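Keeping the hand-held pair running
Skirkbridge meetup, 30 November slot, T. Treloar
NOTES, not for handing out

Say hello, say who I am, say Visell bench, move on. Don't do the history of the bench, did it last year and lost the room.

Start with the question: how long does a pair of hand-held grippers stay good if you do nothing to it? Let them guess. Ours, 31 hours of use before the first one started drifting. Then slides up while they argue.

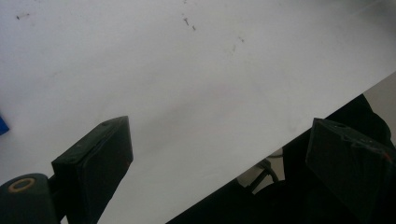
Both hands on, table and sheet:
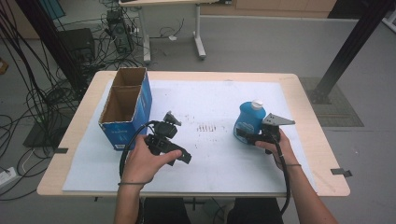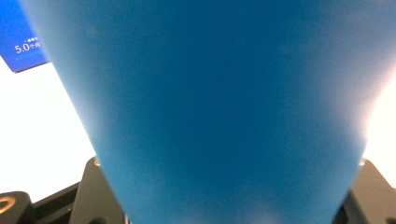
OK so. Four parts to this, sheet, fingers, cables, log. Fingers is the long one. If short of time drop the log, not the cables.

SHEET
Goes on first, everything else after. Pull it flat, tape the edges, dark tape so you notice when it lifts. We used clear tape till September and kept finding a curled corner at the end of a session instead of the start.
Wipe with a barely damp cloth, dry cloth straight after. Smudges you can live with. Grit you can't, it gets in under the fingers.
Change the sheet when the wiping stops making a diffrence. Rewi wants a fixed interval, I don't, ask the room.

FINGERS
Order matters here, go slowly:
- unplug
- open all the way, look at both faces in a good side light
- scuffs fine, a step or a chip not fine, swap BOTH fingers even if one looks new
- screws. Hand driver only. No power driver, ever. Tell the Davanell story if they laugh at that (stripped head, 6 days waiting on a screw)
- close slowly by hand and see if they meet along the whole edge. If light shows at one end the finger has gone on crooked, back off the screws, square it up, start again
- open and close a few times, listen. Gritty sound = stop, take it apart, clean it. Don't oil over it!!

On oil. One drop on the moving shaft, wipe off what you can see, then wipe again. Someone always asks about spray. No spray. It ends up on the finger faces and then every bottle you pick up slides.

Left and right are NOT the same. Mark them somewhere you'll see. We mixed up a set in the spring and the widths came out mirrored for most of an afternoon, and because it looked plausible I signed it off. My fault, say so.

CABLES
This is where most of our faults are. We keep a count: 1,703 sessions logged, and nearly 800 of the notes against them mention a cable. Pause there.
Route it back along the forearm. Leave a loop at the gripper end so the wrist can turn without pulling on the plug. Too short and it tugs, too long and it drags across the sheet and knocks things over.
Check it with your arms right out, then arms in, then one arm across the other. People only check it standing still.
If the reading drops out: wiggle at the plug, then halfway, then at the computer end, in that order, one hand, eyes on the screen. Replace the cable, don't tape it. A taped cable comes back to you in a week with a worse fault.
Floor end, keep the runs off the walking side. Ours is not tidy, admit it, working on it.

BEFORE YOU START, two minutes
Zero with the fingers closed. Open fully, note the number. Close on something you know the width of, note that too. We keep one block in the drawer for it and it does not leave the drawer for any other reason. If the block reads wrong twice, don't carry on and fix it after, you won't.
Then one slow pick with each hand. Something with a taper is good for this, a crooked finger will let it creep upwards where a straight sided box hides it.

LOG
One line per session. Who, which pair, zero reading, block reading, anything odd. Paper next to the bench, typed up later. Tried doing it all on the screen, lines went missing every time somebody was in a hurry.
Write the small stuff. "Left one feels stiff" was in there three times before I read back and noticed.

Questions I'll get:
Can you swap fingers mid session? Yes, but zero again and start a new line in the log.
Spares? Two full pairs of fingers, one cable each side, a bag of screws. More screws than you think.
Who does it? Whoever is using it next. We tried a rota, it didnt stick.

If there's time pass the worn finger round, get it BACK this time. Contact slip is on the table by the door, Rewi has the checklist in A4 if anyone wants a copy.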